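漫画とアメコミの収納、うちのやり方まとめ(リーフ派の台所横書庫から)

前回の記事で「リーフってどうやってしまってるんですか?」というコメントをいくつかいただいたので、今日はその話です。長いです。お茶を用意してどうぞ。

リーフというのは、アメコミの薄い冊子のことです。ホチキス止めで30ページくらいの、あれ。日本の単行本みたいに背表紙がないので、本棚に立てるとへにゃっと曲がるし、積むと下のほうが取り出せなくなります。私は最初の二年、無印のファイルボックスに突っ込んで背中を全部反らせました。今でもその時期の号を開くと悲しくなります。

うちの在庫は、先週数えたら323冊でした。SFものが多くて、いちばん長く追いかけているのが『Zundov』という宇宙船もの。次が『ラスソープ号(Lasthorpe)』の航海日誌シリーズです。どっちも巻数表示がややこしくて、途中で一号に戻ったりするので、収納と一緒に並べ方も考えないといけないんですよね。これは後で書きます。

まず袋と台紙

買ったらその日のうちに袋に入れます。読む前でも入れます。テーブルに置いておくと必ず誰かがコーヒーを持ってくるので(夫です)。

袋はサイズがいくつかあって、今の号なら「カレント」と書いてあるものでだいたい合います。70年代や80年代の古い号は少し幅が広いので、そのひとつ上。きつい袋に無理に入れると角が折れます。私は古書店で買った大事な一冊でやりました。

台紙は白い厚紙で、つるつるの面とざらっとした面があるものなら、つるつるのほうを本側に向けます。台紙を先に袋へ入れて、それから本をすべらせるのがコツ。一緒に持って入れようとすると背が引っかかります。

袋のフタのテープ、あれがくせ者です。本を出し入れするときに表紙にぺたっとつくと、はがすときにインクごと持っていかれます。私はテープを全部いったん袋の裏側に折り返して貼ってから本を出します。面倒でもこれだけはやってください!

箱は短いほうで

専用の段ボール箱には長いのと短いのがあります。長いのはかっこいいし、たくさん入るし、並べたときに「書庫だ!」という感じがするんですが、重い。満杯にすると私の腰では無理でした。今は全部短い箱にしています。うちの袋と台紙の厚みだと、ひと箱に115冊入れたところで手が止まります。もっと入るんですけど、ぎゅうぎゅうだと抜くときに隣の号まで連れて出てきちゃうので。

逆にスカスカの箱も危なくて、斜めに倒れたまま何か月も置くと、その形でくせがつきます。隙間には丸めたタオルを入れています。新聞紙はやめたほうがいいです、インクが移ることがあるし、なんとなく湿気っぽい。

箱の置き場所は床に直接じゃなく、すのこの上。うちは台所の横の納戸なので湿気が心配で、除湿剤を置いて、4月から秋まではときどき扉を開けて扇風機を回しています。シリカゲルは小袋を箱の四隅に。色が変わるタイプだと取り替えどきが一目でわかって楽です。

読みかけの号はかごへ

全部を箱にしまうと、今度は読まなくなります。箱を下ろすのがおっくうで。なので「今月読むぶん」だけは、リビングの浅いかごに平らに置くことにしました。編みかごは風が通るのがいいところ。ただ、編み目のささくれが袋に引っかかるので、底に手ぬぐいを一枚敷いてください。古いかごなら、先にストッキングを丸めたもので内側をなでてみると、引っかかる場所がすぐ見つかります。出っぱりは爪切りでぱちん。そのあと目の細かい紙やすりで軽くこすれば十分です。
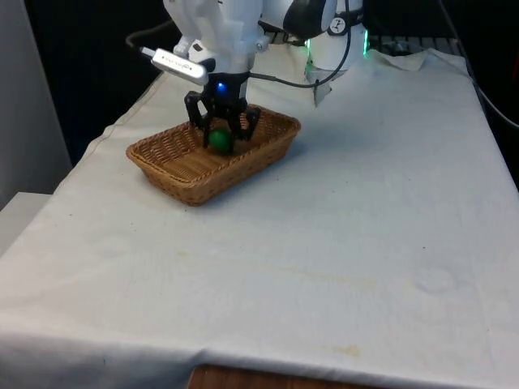 編みかごと緑のボール

かごの掃除は、乾いた刷毛か、使い古しの化粧ブラシがいちばん。水拭きするときは固くしぼって、そのあと風通しのいい日陰で丸一日。生乾きで本を入れるのだけは絶対にだめですよ。私は待ちきれなくて夕方に入れてしまい、『Zundov』の表紙が波打ちました。重しをして一週間置いたら多少ましになりましたけど、完全には戻りません。

並べ方の話

さて、ややこしい巻数問題。最初は出版社別に並べていたんですが、読みたいときに思い出すのは出版社じゃなくて船の名前なんですよね。なのでシリーズ名のアルファベット順にして、その中は発売順にしました。番号順だと、途中で一号に戻ったシリーズが混ざってわけがわからなくなります。

仕切りは台紙の余りを使います。本より2センチほど高く切って、はみ出したところにシリーズ名と開始年を書くだけ。マスキングテープに書いて貼っておくと、あとで引っ越しさせるときにはがせて便利です。油性ペンのにおいが残るのがいやなので、私は鉛筆で書いています。

クロスオーバーの号(別々のシリーズの船が出会うやつ、大好きです)はどっちに入れるか毎回悩みます。私は「先に買い始めたほう」に入れて、もう片方には「ラスソープのほうを見よ」と書いた台紙を一枚はさんでいます。図書館みたいでちょっと楽しい。

Debora Marinoさんという、海外の通販フォーラムでよくお見かけする方は、全部背の色で並べているそうです。リーフに背なんてほとんどないのに!どうやって、と聞いたら、台紙の上のふちに色鉛筆で線を引いているとのこと。まねしてみたら箱を開けたときの見た目がすごくきれいで、今はシリーズ別の色分けだけ取り入れています。

買い足すときのこと

袋と台紙は切らすと困るので、まとめ買い派です。私はTrekportという小さな通販の店でセットを買っていて、前回は送料込みで2,185円でした。2,000円を超えると小さなおまけのしおりがつくので、いつもちょっとだけ何か足してしまうという、完全に店の思うつぼの買い方をしています。

袋は永久にもつものじゃないです。ポリプロピレンでもポリエチレンでも、何年かすると曇ったり波打ったりしてくるので、そうなったら交換。うちは年に一度、秋の乾いた日にやると決めています。全部いっぺんにやろうとすると途中で読み始めて日が暮れるので、一日ひと箱まで。(それでも読み始めます。先週は『Makokha』の三部作に捕まって、昼ごはんが四時になりました。)

外した袋のうち、まだ透明できれいなものは捨てずに、旅行のときのチケット入れやレシピの切り抜き入れに使っています。台紙の角がつぶれたものは、子どもの工作用か、さっきの仕切り用に。

あと、手。読む前に石けんで洗って、しっかり乾かす。白手袋はすべるし指の感覚がなくて、ページをめくるときにかえって端を折ってしまうので私は使いません。ハンドクリームを塗った直後に読むのもやめましょう。黒い表紙に指紋がくっきり残りますから。塗るなら読んだあと!

次は、単行本サイズの翻訳版と大判のハードカバーを同じ棚に並べる方法を書こうと思っています。棚板の高さで今もめていて(夫と)、決着がついたら載せますね。おすすめのブックエンドがある方、コメント欄で教えてください。

2022年10月22日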